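We use cookies to improve your visit. By continuing to browse you accept our cookie policy.

November
By Arne Rothe

The basket by the door

Shared kitchens and common rooms gather small items faster than they gather furniture. At Tiedemann, where 205 staff use the same ground-floor common room, the table had become the place where everything was put down and little was picked up again. The company's house services department, led by Uwe Hagedorn, introduced a simple arrangement last winter – a plastic basket on the table, into which snacks and other small packets are placed at the end of the day.

The choice of basket received some thought. Closed boxes had been tried in 2 other rooms and were soon forgotten, as their contents could not be seen. A slotted basket lets air through, is easily rinsed, and shows at a glance whether it needs attention.

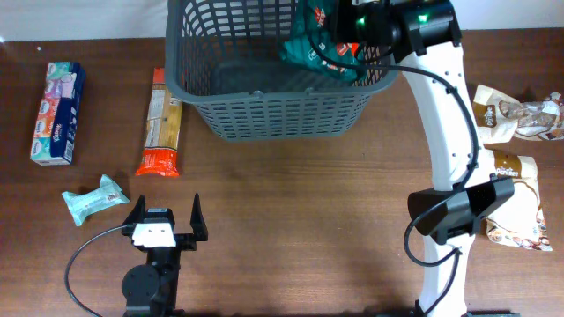 Snack bars, crisps and wrapped sweets go into the basket. Tissues are treated differently. Mr Hagedorn advises that a tissue box should stay on the table, within reach of those seated, and should not be buried under food. Opened packets are to be folded over and used first.

Clearing the table takes 5 minutes and is done before the evening lights are switched off. A wooden surface should then be wiped along the grain with a damp cloth and dried at once.

The department has set aside a budget of 1000 euros for the coming year, which will cover baskets for the remaining floors and shelves for the Pralen building. Staff who would like a basket in their own room may apply to house services in writing.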